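Search the archive Search Advanced

Eating Alone, Setting for One: Portions, Habit and the Weekday Supper in Judine

Santosh Dhillon
Tue 26 January

3. Households and their tables

When we first sat down with the households in Judine, we had expected to talk mainly about food, and for the first few visits that is what we did. People told us what they bought, what they threw away, and which dishes they no longer made now that the children had moved out. It took us longer than it should have to notice that the talk kept drifting back to the things the food was eaten from. One woman spent most of an afternoon on the subject of soup plates (she dislikes them, and her late husband would use nothing else), and by the time we left we had barely a page on what she had cooked that week and a good six pages on crockery. We decided after that to let people wander, and this section is largely the result of their wandering.

In all, 46 people who lived alone kept a supper diary for us, beginning in August and going on for as long as they could stand it. We asked them to write down what they ate in the evening, what they ate it from, and where they sat. We did not ask for weights or calories, partly on principle and partly from a fear that they would all quit in the first week. The diaries came back in every state you can imagine, some in pencil, one on the backs of seed packets, and several with very kind notes to the typist. Taken together they hold 1666 suppers, and we have tried to read every one of them with the patience it deserves.

The simplest thing to say is that people living alone choose between a bowl and a plate far more often than they choose between one recipe and another. The same rice and beans may go on a plate when the diarist has a book to prop up and sit with, and in a bowl when there is something on the radio in the other room. Our diarists mostly knew this about themselves. They spoke of "a bowl night" the way another person might speak of a rainy one, with no great regret, and with a clear idea of what sort of evening it would be.

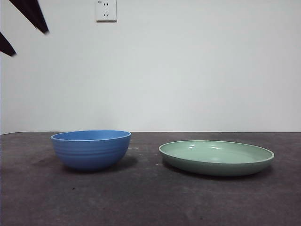 3.1 Bowls and the wandering supper

A bowl travels well. It can be held against the chest, it forgives a tilt, and it asks for only one utensil. On bowl nights our diarists were more likely to record the couch, the back step, or the chair by the telephone, and many of them gave two places for a single meal. They were also more likely to leave the time blank, as though a supper carried around the house could not fairly be said to have started.

We had supposed that this would go along with smaller or more careless meals, and we want to be fair to our diarists by saying plainly that we did not find it. Some of the most careful cooking in the whole collection ended up in a bowl. One man simmered a lamb stew over two days and then ate it standing at the window. Another wrote out in full a noodle dish her aunt used to make in Piro, down to the order in which the vinegar and the sugar go in, and then added in the margin that she had eaten it in bed.

3.2 Plates and staying put

Plates kept people in one spot. A plate night nearly always came with a named seat, and it was often the same seat for the length of the diary. We heard a good deal about these seats on our second round of visits, when we asked whether anyone had changed places after finding themselves alone. Most had not. A few had moved around to the other side so as to face the door, and one had sold the big table altogether and bought a small one that folds, which she was very pleased with and made us all try.

Clearing the table came up again and again. Several diarists told us that they would not sit down to a plate until the mail, the sewing, and the newspaper had been carried off somewhere else, and that on tired evenings this chore alone was enough to send them back to the bowl. Others kept one patch of table free at all times and were quietly strict about it, even with visiting grandchildren.
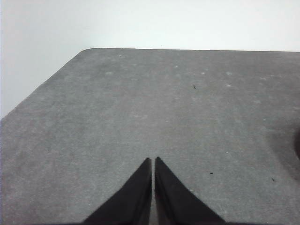

Figure 2. Gray tabletop against a pale wall.

We take up the matter of the cleared patch again in Section 4, alongside the letters from the Jistness households, who share their tables and so have a rather different set of quarrels.

Recent items
Bread Delivery on the Sun Street Route
Letters from Jistness: A First Reading
What 1000 Shopping Lists Leave Out
Kitchen Chairs and Who Sits in Them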